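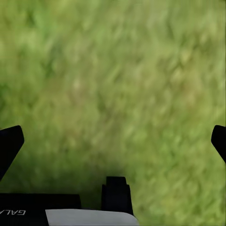 Page last changed: Mon 10 March

Zuton Saber power bank
Sold by Cindimdale
$54

Zuton says the Saber will charge a typical phone "all weekend." We don't know whose weekend that is. Ours, with two phones and a fair bit of map use, ended on Saturday night.

The box also promises fast charging from both ports. Read the small print on the back and you'll find that the speed drops as soon as you plug in a second phone. Fouad Hajji at our Zusstead store timed it: 54 minutes to fill his phone alone, 114 with another one on the second port. Fine overnight, less fine at an airport gate.

Weight: 228 grams
Ports: 2, both USB-C
Cable: one, short
Wall charger: not included
Wireless charging: no
Colors: black, gray

The "smart" light on the side has four steps. The last step covers anything from a quarter full to nearly dead, so don't trust it much.

There is an app. We can't see what it does that the light doesn't, and it wants your location. The power bank works without it.

The case is solid and the price is fair for one phone. If you need to charge two at full speed, we'd wait for the next model before believing the box.

In stock at Zusstead. Returns accepted through the end of March with the receipt.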